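Unia Robot Systems Lab, Course Handout
Unit on Faults: A Strap That Did Not Clear the Hook
Posted 6th January by the Unia teaching staff
12 shares | 3 comments

Read this before the lab session. Bring a copy of the event log from the course folder. We will go through the log line by line, and you will need to write on it.

Background

The Pornus project runs a tool-fetching task in the Msimang cell. Hand tools hang on a pegboard. The robot is told which tool to get, moves to it, closes the gripper on it, lifts it off its hook and puts it in a basket on the work surface. Returning a tool is a separate task and is not covered here.

In December the cell made 376 fetch attempts. In five of them the tool left the gripper before it reached the basket. Four of those were ordinary slips at low height. The fifth is the subject of this unit. The tool was a screwdriver hung by a short loop of cord. The gripper closed on the shaft, the arm moved away from the board, and the loop stayed on the hook. The cord pulled tight, the shaft was dragged out of the fingers, and the screwdriver swung back and struck the board. There were no injuries. An operator was inside the marked area when it happened.

What the log shows

1. The wrist camera located the hook and the tool. Confidence was above the limit for both.

2. The Olluletti controller planned the lift from that camera result. The result was 898 ms old when the motion started. The limit in the task file was one second, so the check passed.

3. During those 898 ms the wrist was still traveling at 100 mm per second. The hook was therefore placed almost 90 mm from where it was. The upward part of the lift was too short to bring the loop over the end of the hook.

4. The grip check passed. It only asks whether the fingers are closed on something, and they were.

5. The pull force went up as soon as the arm moved back. The force limit did not trip. It had been raised earlier in the week to stop false trips on heavier tools, and the change had not been written down.

6. The arm carried on to the basket and opened the gripper over it. The task was recorded as a success.

Item 6 is the one students tend to skip. The drop was only found when the operator wrote a note by hand. If you look only at the success rate for that day, the event does not exist.

The person in the cell

The operator had pressed pause, walked in to straighten a tool, and was on the way out when the task resumed. Pause on this cell holds the motion. It does not remove power from the arm, and a resume command sent from the desk will be accepted. The operator and the person at the desk each thought the other had control.

The rule for this course is plain. Pause is for watching. If any part of your body is going to cross the line, use the protective stop, take the key and keep it on you until you are back outside. A partner who says "go ahead" does not replace the key.

Board layout

Look at how each tool meets its hook. Some hang from a cord or strap, and those need more lift than a tool resting straight on the prong. The two kinds look much alike from a distance. Glare on the board also hides some of the holes, so a method that finds its position by counting holes will have trouble there.

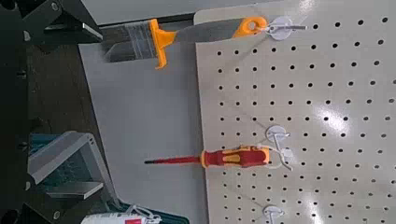
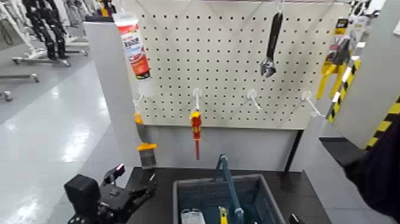 The first is from the wrist, the second from the head. The red and yellow screwdriver is in both.

Page 5

In the wrist view the board is tilted well away from level. Any lift direction worked out from camera "up" would be wrong, and the transform has to come from the arm pose at the same time stamp. The head view gives a better idea of the clearance between the hanging tools and the basket, but the cord loops are small at that range.

Changes made to the cell

The age limit for camera results was cut, and the wrist now has to be at rest before a result is used. The force limit went back to its old value for all tools hung by a cord. A second grip check runs over the basket before the fingers open. Resume from the desk is locked out while the key is removed.

Before the lab

Mark on your log the first line at which the fault could have been caught by software already in the cell. Then mark the first line at which a person could have caught it — these may be different lines. Write one paragraph on each and hand both in at the door.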